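Home | Projects | Students | Archive | Contact

How a Candidate Looks at Home: A Study of Short Campaign Films

By Firdevs Karabulut
April 2024
Reading time: 4 minutes

For my term project in Media and Society I studied short films which local candidates put on their websites before an election. I wanted to know how much of such a film is politics and how much is kitchen, garden and family dog. My material came from the last mayor's race in Norkville, where the two main candidates, Casado and Makotberg, both published a film with the length of a few minutes.

I chose Norkville because both films are still online and because the town is small. A voter there can meet the candidate in the bakery, so I expected that the films would show less private life. This expectation was wrong.

Method

I watched each film with a stopwatch and divided it in seconds. Every second received one label: home, work, street, speech or other. The Casado film has 473 seconds and the Makotberg film has exactly 500. When a second had two labels, for example a speech over pictures of a garden, I followed the picture and made a note about the sound. I did the labeling two times, with one week between, and where the results were different I watched again slowly.

After this I made a short survey on Nemum, the student message board of our college. I received 60 answers. The students saw both films and wrote in their own words what they remembered.

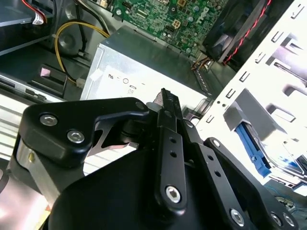
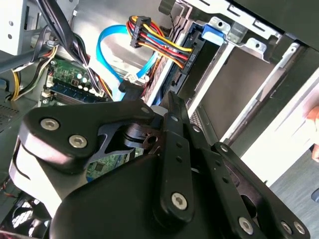

Why did the survey ask for free answers and not for a score?
A score tells if people liked the film, but I needed to know which parts stayed in their memory, and for this they had to use their own words.

Results

In the Casado film, home takes the biggest part. The candidate makes soup, looks for his glasses and talks with his mother about the old school. The first political sentence comes after 100 seconds, and it is about buses. The Makotberg film begins with a speech, but later it goes also to the home, where she repairs a bicycle with her son – this part has no words, only music.

The answers on Nemum surprised me. Most students remembered the soup and the bicycle. Only a few wrote about the buses, and some of them gave the bus plan to the wrong candidate. One student wrote that Makotberg was "more serious, but I can't say about what."

Problems

My group of students is not the voters of Norkville, and most of them never visited the town. Also the label "other" became too big in the second film, because there are many views of the river which I could not place well. My teacher proposed a label "landscape" and I think this is right. I plan to repeat the labeling with it in November, together with two older films from the town archive, if I receive permission to copy them.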